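Home | Galleries | Kitchen | Travel | Guestbook | Contact

The kitchen table at Andirstead, in pictures

We rented the upper flat in Andirstead from March, and the kitchen was the room where we spent the most time. It is not a big kitchen. The cabinets are cream, the window looks to the yard, and the table takes most of the floor. When people asked me what we ate there, I noticed that I always began to tell them about the table, so I have made this page about it.

The flat is on the second floor of an old house which was formerly a bakery. The owner told us that the oven was taken out long ago, but one wall is still thicker than the others and it is pleasant to sit with your back to it. We ate there, wrote letters there, and on Saturday we put the shopping on the table and sorted it before anything went into the cupboards. This sorting became a small habit of the house. Things for the week went to the left, things for the journey to the right, and what we could not agree about stayed in the middle.

The shop we used was Gulard, at the bottom of the hill. It has 19 steps up to the door and a very narrow aisle for the dry goods. The vegetables are sold loose and you weigh them yourself. For spices and snacks we went to Ilerine, a smaller shop near the bus station - it closes early, and we were too late more than once. A bag of ginger was 89 pence there when we came, and it was always firm and good for tea.

I should say something about the cloth also. A table without a cloth looked cold to us, and the one in the cupboard had an oil stain which did not go out. We bought the new one at the market in Oral for almost 25 pounds, which I thought was too much. Now I do not think so. It is easy to shake out of the window and it does not show the crumbs.

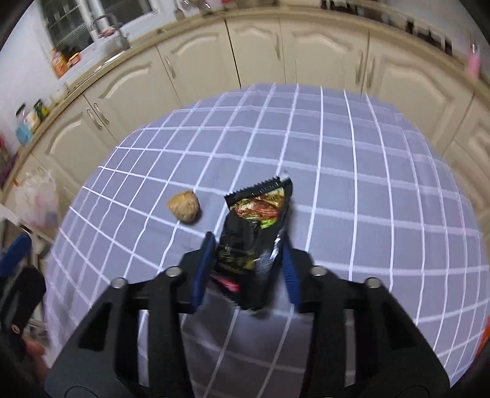
The cloth with its white grid, and on it a black snack packet and a small, lumpy, root-like piece. The cream cabinets are behind.

Brannagh wrote in the guestbook that a checked cloth should be washed cold and hung by the short side, or the lines will never be straight again. I have followed this advice twice and I believe it is right. She also asked for the tea, so I add it: a piece of ginger as long as your thumb, sliced thin with the skin on, boiled slowly in a small pot with the lid closed. Honey comes at the end, in the cup.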